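4.2 Simulator package

We tested the Prileck simulator as sold by Gridico, on the two-seat student license. Setup took one afternoon – most of it spent on the render settings. Sheldon Sutherland ran 300 trials in February and logged them by hand.
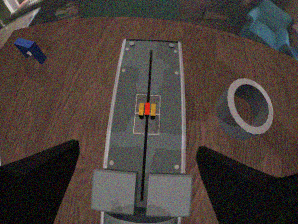 Figure 2. Simulated view of the panel task, with the red and yellow block assembly inside the upper box of the outline.

Grain in the dim preset was heavy, and the wood texture suffered most. Viorica Olteanu repeated the runs in a brighter preset – the block position error did not change. The export tool dropped two log files, which we excluded.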